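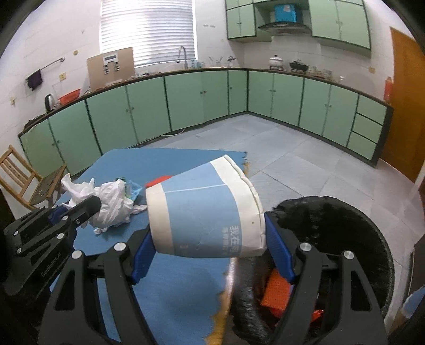 Figure 1. Paper cup held end to end between the finger pads, beside the table and the lined bin.

4.2 Clearing the table

Most write-ups of home-built grippers report a success rate and stop. We doubt that such a number says much, including our own. The Ilska log holds 3,128 grasp attempts, nearly all on cups, tissue and wrappers, and the software marks a grasp as good when the fingers stop closing before their limit. A crushed cup passes that test. So does a cup pinched by its rim that would drop at the first bump.

Volker Buschmann went through 270 of the attempts by hand and disagreed with the log on 50. We had hoped for fewer. Paper cups were the worst group, as the walls give way under the pads and the stopping point tells you little about the grip. Taking a cup by its two ends looked better to us than squeezing the sides, but we tried it on only five cups and would not call that a result.

The supervisor's note from January suggested a force sensor. We priced one from Haberkorn and left it out. Whether it would have fixed the labels, or only added another number to argue over, is still open.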